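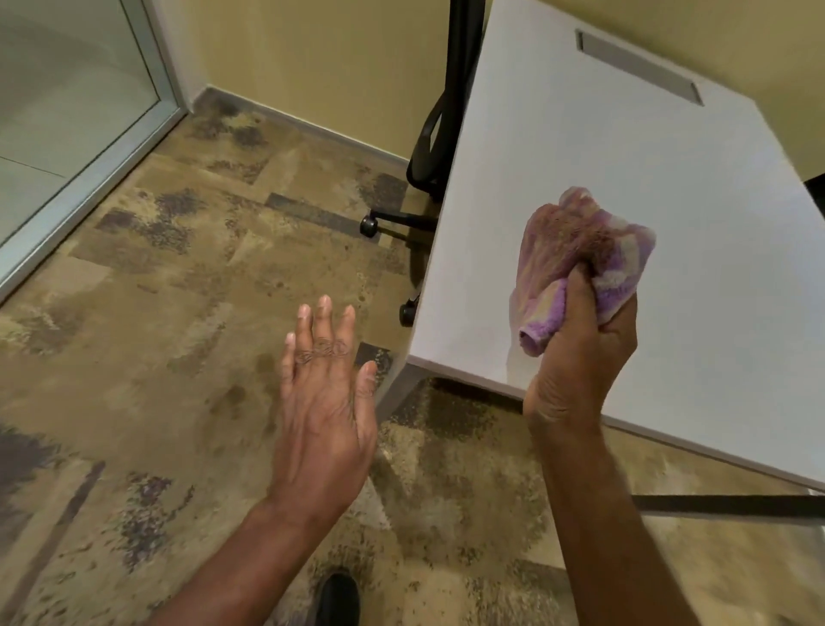 Suche Suchbegriff eingeben Suchen

Lesezeit: 2 Minuten

"Der Tisch ist das Schwierige"

Tag der offenen Tür bei Amport, 16. Mai 2025. Voller Flur, Kaffee schon um elf alle. Mayuree Rojanasak hat zwischen zwei Vorführungen eine Viertelstunde, mehr nicht. Sie leitet die Gruppe, die Robotern das Putzen von Büros beibringen will. Projektname: Stusura.

Warum ausgerechnet Tische? "Böden kann man kaufen, das ist gelöst. Beim Tisch fängt es an. Da ist eine Kante, da ist ein Kabelschacht, da steht ein Stuhl im Weg." Und dann der Lappen. "Der sieht nach jedem Griff anders aus. Für eine Maschine ist das jedes Mal ein neuer Gegenstand."

Gelernt wird vom Menschen. Leute wischen, eine Kamera am Kopf sieht, was die Hände machen. 63 Personen haben bisher mitgemacht, Reinigungskräfte aus dem Haus, Studierende, auch zwei aus der Buchhaltung. Anweisungen gibt es kaum. "Wir sagen: Wisch den Tisch ab, wie du ihn immer abwischst. Wenn wir zu viel vorgeben, wischen alle gleich, und dann lernen wir nichts."

Was sie dabei überrascht hat? Kurzes Überlegen. "Die andere Hand. Eine wischt, und die zweite ist trotzdem beschäftigt. Sie hält Balance, schiebt mal was weg, wartet. Am Anfang haben wir nur auf die Hand mit dem Lappen geschaut. War ein Fehler."

Dann die Vorführung im Nebenraum. Der Roboter heißt Danko, zwei Arme, fahrbar, nicht besonders schnell. 46 Sekunden für eine halbe Tischplatte. Am Kabelschacht bleibt er hängen, hebt den Lappen an, setzt neu an. Applaus von den Kindern in der ersten Reihe. Beim zweiten Durchgang lässt er eine Ecke aus, jemand ruft "Da!" - Rojanasak lacht mit. "Den Druck kriegt er noch nicht richtig hin. Zu leicht, dann bleibt der Rand vom Becher. Zu fest, dann rutscht ihm der Stoff weg."

Die Frage nach den Arbeitsplätzen kommt natürlich auch, von einem älteren Herrn ganz hinten. Sie weicht nicht aus. "Ich kann Ihnen nicht versprechen, das sich nichts ändert. Unsere Reinigungskräfte reden mit, die sagen uns auch, was sie gern abgeben würden. Tische stehen da übrigens nicht oben. Toiletten schon." Gelächter. Der Herr wirkt nur halb zufrieden, fragt aber nicht nach.

Wie weit ist das alles? Im November soll Danko in einem echten Büro ran, abends, mit Aufsicht. Bis dahin sollen es 200 Teilnehmer sein. Welches Büro, will sie nicht sagen, die Verträge sind noch nciht unterschrieben.

Letzte Frage, schon im Gehen: Wer putzt bei ihr zu Hause? "Mein Mann. Aber den Kabelschacht lässt er auch aus." Dann muss sie rüber, nächste Gruppe wartet.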